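March, past eleven at night

Closed the Macedo account today. It took 44 minutes on the phone, most of them with a flute.
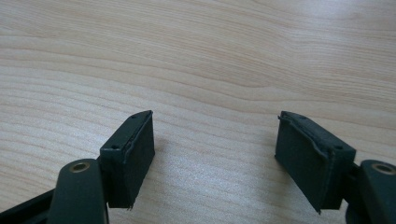

Rhiannon thinks I should have let them keep the 200 dollars and called it tuition. She may be right, but I had already memorized the flute part by then and felt I was owed something.

The man who finally picked up asked for my security word. I set it up years ago, in what must have been a mood. We tried the dog, the street and my mother's maiden name. It was "pancake." He sounded sorry for me.

They mail a check in about 50 days, minus a closing fee, minus a fee for the check. I asked if I could pay the fees out of some other account and he said I'd need to open one.

Wrote the reference number, 1581, on the back of the gas bill. Must remember not to throw out the gas bill. Must also pay the gas bill.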